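Zarnlow 开放日现场安全检查表（附检查意见）

场地：Mirzaei 楼一层，自动化演示区
检查日期：2022年10月28日
检查阶段：开放前复查
来访单位：Vinwood 技术学校，另有预约登记的附近居民
结果填写：合格 / 整改后合格 / 待处理 / 不适用

本表沿用9月试运行时的格式，删去了叉车和室外装卸两部分，新增手持夹爪体验桌和儿童随行两部分。每项后面写检查结果，有情况的写意见，没有意见的项目表示按原样通过。标“待处理”的项目要在开门前关闭，由当班负责人在末页补填。

一、入口和签到

1.1 入口双开门两扇均能完全打开，无临时上锁
结果：合格

1.2 签到桌不占用门的开启范围
结果：整改后合格
意见：签到桌原来放在右侧门扇后面，门只能开到一半。已移到左墙边，桌腿位置贴了胶带。换桌布的时候不要再把桌子拉出来。

1.3 访客胸牌与工作人员胸牌颜色不同
结果：合格
意见：访客为蓝色，工作人员为橙色。带绳的胸牌只在大厅使用，进入演示区前全部换成夹式。挂绳和围巾同样处理，引导员在黄线前提醒一次，不换的不放行。

1.4 每组人数不超过8人，含随行老师
结果：合格
意见：Vinwood 方面来信问过能不能把两组并成一组，答复是不能。Motaline 单元前的站位只够一组，并组以后后排会往两边散，散到的地方正好是料架通道。

1.5 访客须知张贴在签到桌旁，字号远处能看清
结果：整改后合格
意见：须知原稿写得太长，正反两面。现在只留一面，内容是：跟随引导员、不越黄线、不碰未经允许的设备、听到警铃原地停下。其余内容移到预约邮件里。

1.6 衣帽和背包存放
结果：合格
意见：背包一律存在大厅。上次试运行有人背着包转身，碰到了展板的支脚，展板晃了但没有倒。展板支脚已经加了配重。

二、通道和地面

2.1 参观路线全程单向，起点和终点不交叉
结果：合格
意见：路线为大厅、Motaline 码垛单元、输送线、手持夹爪体验桌、休息区。从休息区可直接回到大厅，不经过演示区。

2.2 主通道净宽满足轮椅通行和会车
结果：合格
意见：输送线尾端有一处最窄，是被控制柜的门把手占掉的。宽度仍够，但控制柜在开放时间内不得开门。柜门钥匙由当班电工随身带。

2.3 地面无积水、油渍、散落零件
结果：整改后合格
意见：码垛单元围栏外侧有一小片润滑脂，擦过两遍。每一批参观结束后，引导员走一遍路线看地面，发现东西就地处理，处理不了的叫停下一批。

2.4 电缆过道处有线槽板，线槽板边缘不翘起
结果：待处理
意见：体验桌后面那根延长线没有进线槽，从桌腿旁边直接落地，再绕到墙上的插座。访客走不到那一侧，但讲解员换班要从那里过。要求加一段线槽板，或者把电源改到桌子另一头。

2.5 黄线完整、连续
结果：整改后合格
意见：码垛单元前的黄线在拐角处磨掉了一截，已重贴。黄线距围栏100厘米，用卷尺复核过，拐角处也按这个距离走，没有为了好看拉成圆弧。

2.6 台阶和坡道边缘有防滑条
结果：不适用
意见：全程无台阶。

三、Motaline 码垛单元

3.1 固定围栏无缺失，螺栓齐全
结果：合格
意见：逐个手拧检查，未发现松动。围栏上不挂宣传布，旧的那块已经取下。布挂上去以后操作员看不到围栏另一面。

3.2 围栏门联锁开关有效
结果：合格
意见：机器人在演示速度下运行时打开围栏门，机器人停止，示教器报门打开。关门后机器人不自行恢复，须在门外按复位。试了前门和后门，结果相同。

3.3 急停按钮有效，且无遮挡
结果：整改后合格
意见：操作台和后门的急停都按过，停机正常，复位正常。后门急停前面堆了空箱，已搬走。地上画出禁放区。检查时问了现场的人箱子是谁放的，没有问出来，以后这块地方由后门的值守员看。

3.4 演示程序为专用程序，限速已设定
结果：合格
意见：演示程序的速度上限低于生产程序。程序名写在操作台的卡片上，每一批开始前核对。如果中途断电重启，控制器会默认载入上一次保存的程序，请操作员重新核对，不要凭记忆。

3.5 抓取的物料为空箱
结果：合格
意见：全部用空纸箱。纸箱封口要平，翘起的胶带会影响吸盘。备用纸箱放在围栏内侧料架底层，不要放到访客一侧。

3.6 掉箱处理方法已交代
结果：合格
意见：掉箱以后先停机，再由操作员开门取。引导员不进围栏。访客如果问能不能进去帮忙捡，直接说不能。

3.7 噪声和警铃音量
结果：合格
意见：警铃在休息区也能听到。真空泵启动时声音较突然，引导员在启动之前先说一句。有随行儿童的批次要站在后排，不要站在泵的那一侧。

3.8 围栏外观看区照明
结果：合格
意见：观看区地面测得500勒克斯，符合本场地的内部要求。靠窗一侧下午有反光，操作台屏幕加了遮光罩。

四、输送线

4.1 滚筒之间和端部的防护罩齐全
结果：合格

4.2 拉绳开关有效
结果：合格
意见：从线头、线尾各拉了一次，均停。拉绳高度对小个子访客来说容易够到，引导员要说明这是紧急时才拉的东西。万一被拉了，按正常程序复位，不要当着访客追问是谁拉的。

4.3 光电传感器支架不伸入通道
结果：整改后合格
意见：分拣口的支架向外伸出一截，已转向内侧重新固定，传感器重新对过光。重新对光后跑了空箱，计数正常。

4.4 运行方向标识清楚
结果：合格
意见：箭头贴纸已换新，旧箭头的残胶没有清干净，不影响使用。

4.5 访客放箱环节
结果：待处理
意见：活动方案里写了让访客往线上放箱子。这个环节要在线停的情况下放，放完退到黄线后再启动。方案里没有写启动由谁来喊。要求写清楚：由引导员喊，操作员复述，然后启动。没有复述就不启动。

4.6 手指夹伤风险提示
结果：合格
意见：提示牌为图形加文字，张贴在线头。

五、手持夹爪体验桌

5.1 桌子稳固，四脚着地
结果：合格
意见：桌子一推不晃。桌脚的调节螺母已锁紧。

5.2 体验流程有书面说明，讲解员人手一份
结果：合格
意见：流程为讲解员先示范，访客再握持夹爪，把桌上的物品夹起来放到另一处，放下后松手，把夹爪交还讲解员。夹爪由讲解员递出、由讲解员收回，不允许访客之间传递。

5.3 握持手柄无裂纹，紧固件不外露、不割手
结果：合格
意见：戴薄棉手套沿手柄摸了一圈，没有挂线。体验桌不给访客发手套。

5.4 夹爪开合顺畅，松手后能回到张开位置
结果：合格
意见：连续开合100次，没有卡滞。试的时候换了两个人握，手大手小都能捏到底。

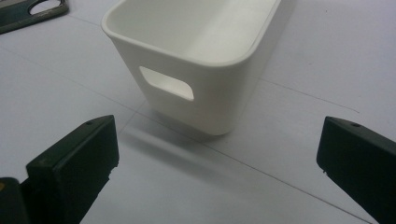 5.5 夹指状态及桌面布置
结果：整改后合格
意见：夹指的检查重点放在内侧平面和棱边，凡是有起翘、毛刺的一律换下。两根深色夹指内侧面平整，表面有轻微擦痕，右指下边缘有几处很小的崩点，摸过不扎手，准予使用，每批之间再摸一遍。夹指上的小圆孔不要让访客把手指往里探，讲解员留意即可，不必专门讲。体验物品用白色塑料收纳盒，圆角、翻边的口沿，前壁有一个横向的提手孔。盒子放在浅色桌面上本来就不太显眼，站得远的访客看不清夹爪对着哪里，讲解员操作时把动作放慢，并用手指出盒子的口沿。桌面上的细线保留，每一批结束后把盒子放回线边同一个地方，省得下一组重新找位置。左上方那件带长圆孔的扁平深色件不属于体验物品，开放前收进桌下的抽屉，桌上只留盒子和夹爪，此项已改。

5.6 收纳盒的夹持方式
结果：合格
意见：讲解员示范时夹盒壁，不要从提手孔里穿过去夹。孔边和指面容易别住，访客会下意识用力往外拽。盒子里不放东西。有的讲解员喜欢放几个小零件进去增加难度，开放日当天不做。

5.7 访客手部位置
结果：合格
意见：握夹爪的手在手柄上，另一只手放在身侧或桌沿，不扶盒子。这一条写进示范用语，每组都讲。9月试运行时扶盒子的人最多，提醒一次以后大多能记住，也有第二次又伸手的，讲解员要站在能拦得住的位置，站在访客握持手的另一侧比较合适。

5.8 夹爪上的镜头和线缆
结果：合格
意见：镜头由讲解员在批次之间擦，用镜头布，不用纸巾。线缆留足长度，从桌子后方走，不横过桌面。访客问画面存不存，答复按统一口径：开放日只做实时显示，不保存。显示屏旁边的告示上也是这么写的。

5.9 围观站位
结果：整改后合格
意见：围观的人原来三面围着桌子，讲解员转不开身。现在改为只站正面，桌子左右用立杆和带子隔开，操作的访客从右侧进、左侧出。立杆底座不要压到线槽板。

5.10 清洁
结果：合格
意见：手柄每人用后擦一次，桌面每批擦一次。擦桌面用干布，不要用酒精，画上去的线会被擦淡。桌面要是弄花了，宁可停一批重新画，也不要边讲边画。

六、用电

6.1 配电箱门关闭，前方无堆放
结果：合格

6.2 漏电保护器按试验按钮动作
结果：合格
意见：体验桌和显示屏那一路单独试过。试之前先让人把显示电脑关机。

6.3 插排不串接
结果：整改后合格
意见：休息区的热水壶接在插排上，插排又接在另一个插排上。已拆掉一个，热水壶直接插墙。咖啡机今天没有带来，如果带来，不能和热水壶接在同一处。

6.4 充电中的电池有人看管
结果：合格
意见：平板电脑和对讲机的充电放在值班室，不放在展台下面。对讲机开门前全部充满，下班后也不要留在充电座上过夜。

七、消防和疏散

7.1 灭火器在位，压力正常，铅封完好
结果：合格
意见：体验桌旁边新增一具，其余不动。新增的那具暂时放在地上，配了底座。

7.2 疏散指示灯亮
结果：合格
意见：遮住光源看过，应急电源切换正常。展板最高的一块会挡住从输送线尾端看向出口的视线，已经往回退了一段，退完再站到线尾看，指示灯全部露出来。

7.3 疏散路线图与实际布置一致
结果：整改后合格
意见：原图还画着已经拆掉的隔断。新图已打印，贴在大厅和休息区。

7.4 集合点
结果：合格
意见：集合点为 Mirzaei 楼南侧草坪。引导员带着本组的名单走，到草坪后点名，点完报给当班负责人。名单不要放在签到桌上不带走，上次演练就有一组是这样，点名时只能回想。

7.5 警铃响后设备的处理
结果：合格
意见：操作员按急停后离开，不等程序走完，不收箱子。体验桌讲解员把夹爪放在桌上即可离开。

八、随行儿童和特殊需要

8.1 随行儿童由监护人全程带领
结果：合格
意见：预约时已说明年龄较小的孩子不参加体验桌操作，可以在正面看。现场有家长提出由大人握着孩子的手一起操作，不同意。这一点引导员和讲解员的说法要一致。

8.2 婴儿车
结果：合格
意见：婴儿车停放在大厅，如果孩子睡着不便抱起，可以推入，跟在组尾，只走主通道，不进观看区内侧。

8.3 轮椅访客在体验桌的操作高度
结果：待处理
意见：桌面下方有横梁，轮椅推不到位，只能侧着坐。库房里有一张可以升降的桌子，高度试过，合适。要求换桌，或者在旁边并一张。如果换桌，桌面上的线要重新画，盒子的位置按新线摆。

8.4 使用心脏起搏器等医疗器械的访客
结果：合格
意见：预约邮件和须知都有提示。料架旁边的磁性底座已全部收走。

8.5 听障访客
结果：合格
意见：码垛单元有警示灯，和警铃同时动作。体验桌附近只能听到铃声，看不到灯，讲解员负责示意停止。

九、人员和交接

9.1 各岗位有替换人员
结果：合格
意见：操作员连续当班不超过两批。体验桌讲解员说话最多，喉咙容易累，也按两批换。

9.2 急救箱齐全，位置已告知
结果：整改后合格
意见：创可贴只剩大号，已补小号。冰袋放在休息区冰箱的上层，外面贴了标签。

9.3 岗位卡片
结果：合格
意见：每个岗位一张卡片，写明本岗能停什么设备、不能做什么。引导员的卡片上没有写可以按急停，已经手写补上，任何人看到危险都可以按，包括访客。

9.4 事故和险情记录
结果：合格
意见：记录本放在值班室。没有人受伤也要写，比如越线、传递夹爪、掉箱。写清批次和位置，不写访客姓名。试运行的记录写得太简单，有一条只写了“差点”，查不出发生在哪里。

9.5 设备恢复
结果：待处理
意见：活动结束后 Motaline 单元要切回生产程序，限速一并恢复，恢复后空跑一次再交给夜班。交接单上目前没有这一栏，请加上。体验桌的夹爪断电后放回箱内，收纳盒和箱子一起放。

十、待处理项目汇总

2.4 体验桌后方延长线入线槽，或改电源位置。负责：设备维护。
4.5 写明放箱环节的启动口令和复述要求。负责：活动协调。
8.3 体验桌更换或并桌。负责：设备维护，和2.4一起做，桌子定了以后再走线。
9.5 交接单增加程序和限速恢复一栏。负责：生产值班。

关闭情况（开门前由当班负责人填写）：

2.4 　已关闭 □　　未关闭 □　　备注：
4.5 　已关闭 □　　未关闭 □　　备注：
8.3 　已关闭 □　　未关闭 □　　备注：
9.5 　已关闭 □　　未关闭 □　　备注：

2.4未关闭时，体验桌不开放，该站改为在显示屏前讲解。4.5未关闭时，取消放箱环节，输送线只做运行演示。8.3未关闭时，体验桌照常开放，有轮椅访客的批次把夹爪和收纳盒移到升降桌上操作，移动由讲解员完成，期间访客在带子外等候。9.5不影响开门，但必须在夜班接班前关闭。

本表原件留在 Mirzaei 楼值班室，复印件一份交 Vinwood 带队老师，复印时去掉第九部分。

检查人签字：
当班负责人签字：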